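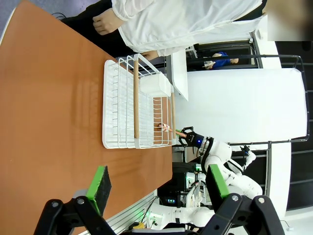
Awuor Minja 觉得碗架还是应该横着放在木桌靠里的那一边,筷子和细长的东西一律进小盒,别往铁丝缝里插,她说自己上个月光是把卡住的搅拌棒往外拔就拔了好几回,有一回还把旁边的杯子带倒了。大家一听都笑,会就这么开起来了。

## Fleluvik 楼二层共用厨房 三月碰头会记录

**时间:** 下午四点,茶水泡好之后才算正式开始,结束时快六点
**地点:** 二层厨房隔壁的长桌
**到会:** Awuor Minja、Jui-lin Chuang、老 Chang、小蒲、阿岑、冯姐(后半段来的,带了一盒米糕,非常感谢)
**记录:** 阿岑

### 一、上次说过的事

上次定下来要换的抹布已经换了,颜色也分开了,擦桌子的是蓝的,擦灶台的是灰的。小蒲说灰的那几块干得慢,晚上如果窗户关着,第二天早上摸起来还是潮的,闻着也不大舒服。大家商量了一下,请最后走的人把灰抹布摊开搭在窗边的横杆上,别团成一团放水池里。老 Chang 说他团过,以后不团了。

冰箱门上的名单重新抄了一遍,字大了,谢谢小蒲。

漏水的龙头还没修。Jui-lin Chuang 打过两次电话,对方说配件在路上。这一条先挂着,下次再问。

### 二、碗架

这是今天谈得最久的一件,差不多占了一半时间,记得啰嗦一点,免得以后又从头讲起。

先说好的地方。白色的这个碗架大家总体上都喜欢,铁丝细,看着清爽,两根木杆也讨人喜欢,Jui-lin Chuang 说她每次走过都想顺手摸一下。有底盘接水,桌面就不用再垫毛巾,这一点阿岑举双手赞成(从前那条毛巾真是谁也不愿意洗)。

再说麻烦的地方。一是细东西放哪里。架子里那个白色小盒子不大,勺子多放几把就满了,后来的人没办法,只好把筷子和搅拌棒往铁丝中间一插。插倒是插得进去,可是东西会斜,尖头朝着外面,伸手拿碗的人容易碰到。老 Chang 有不同意见,他认为单独一两根插着晾其实干得最快,全挤在盒子里反而底下闷着水。Awuor Minja 承认闷水这件事是真的,她家里也这样,她的办法是每天把小盒拿出来倒扣一会儿。

讨论来讨论去,定了几条,都不难:

- 筷子、搅拌棒、小勺进小盒,尖的一头朝下。
- 小盒满了就先擦干一部分收进抽屉,请不要再往缝里塞。
- 每天最后用厨房的人把小盒取下来,倒掉积水,倒扣在底盘边上。
- 大碗靠外,盘子竖着放,杯子口朝下。
- 锅不上架。锅太重,洗完直接擦干放回柜子。

二是底盘。底盘里的水要倒,这个道理人人都懂,做起来就常常忘。小蒲建议隔天倒一次,冯姐说夏天要天天倒,现在天气还凉,隔天可以。先按隔天试到下次碰头,到时候再看要不要改。倒水的时候请先把上面的碗拿开,别图省事整个端起来斜着倒,冯姐以前用别的架子这样倒过,碎了一只她很喜欢的饭碗,讲起来还是心疼。

三是木杆。Jui-lin Chuang 有点担心木头老是沾水会发黑,她想每隔一阵子用干布擦一擦,再薄薄抹一点油。油用什么,大家说了好几种,核桃油、亚麻籽油,老 Chang 甚至提到了他炒菜用的花生油(被劝住了)。最后请 Jui-lin Chuang 先看看说明,别急着抹。

### 三、木桌

桌子是偏橙色的那种棕,上面有一层薄薄的光,大家都希望它能好好用下去。热锅请一定垫隔热垫。桌上如果有水,就手擦掉,尤其是碗架周围一圈。Awuor Minja 提了一个小心愿,希望桌子上除了碗架以外,个人的杯子、饭盒不要过夜,她说早上来看见一张清清爽爽的桌子,心情会好一整个上午。这句话大家都点头。

电线也顺带说了几句。凡是要从桌边走的线,请贴着边放,不要横过放碗的地方,洗碗的人手上都是水。

### 四、抽屉和餐具

小蒲上星期把餐具抽屉整个倒出来理了一遍,费了不少功夫,在这里郑重道谢。她把家里带来的和公用的分开了,公用的留在最上面一格,有人认领的放第二格,贴了小纸条。没人认领的那些放在一个鞋盒里,搁在窗台上,到四月还没人要,就归公用。

颜色鲜艳一点的餐具其实很好用,一眼就能认出来是谁的,冯姐说她打算以后只买彩色的。老 Chang 则坚持用他那双旧竹筷,说用了好些年,换了手生。竹筷请务必晾干再收,抽屉里上回有一点霉味,多半就是没干透的东西闷出来的。

大家也同意,抽屉里不再添新的开瓶器。

### 五、买东西和钱

Jui-lin Chuang 把账念了一遍。从去年秋天到现在,厨房公用的开销一共超过 1651 元,里头最大的一笔是冰箱换密封条,其余是洗洁精、垃圾袋、抹布和滤网这些零碎。这个月花了 124 元,都有小票,夹在柜门里侧,谁想看随时可以翻。

洗洁精这回买的是 Ekeo 的,小蒲觉得泡沫少、容易冲,阿岑觉得有点香过头了。用完这瓶再商量。

要不要再添一个小的沥水筒,专门放筷子,也谈到了。Unico 店里有合适的,Awuor Minja 去看过,说大小正好能放在水池旁边。老 Chang 怕东西越添越多,桌上又变得满满当当。折中的办法是先按上面那几条规矩用一阵子,如果小盒还是天天满,再去买。

### 六、谁做什么

- Jui-lin Chuang:继续催龙头的配件;看一看木杆怎么保养。
- 小蒲:窗台上的鞋盒写个条子,让没来的人也知道。
- 老 Chang:在水池边贴一张倒底盘的提醒,字写大些。
- Awuor Minja:再去 Unico 的时候顺便问一下沥水筒还有没有货,先不买。
- 阿岑:把这份记录打出来,贴在冰箱门上。
- 冯姐:问问楼上的几位,抽油烟机的滤网是不是一起洗。

### 七、别的

冯姐问春天要不要再办一次大家一起做饭的下午,上次包饺子包到很晚,面粉弄得到处都是,可是真开心。大家都愿意,菜单有人说春卷,有人说煮一大锅汤面,还没谈拢。Awuor Minja 可以做她拿手的炖豆子,前一晚就得泡上,需要借最大的那口锅,请到时候别人先不要占用。

散会前冯姐的米糕分完了,盘子是 Jui-lin Chuang 洗的,竖着放上了碗架。

下次碰头放在四月,还是下午四点,请小蒲带上那份餐具名单。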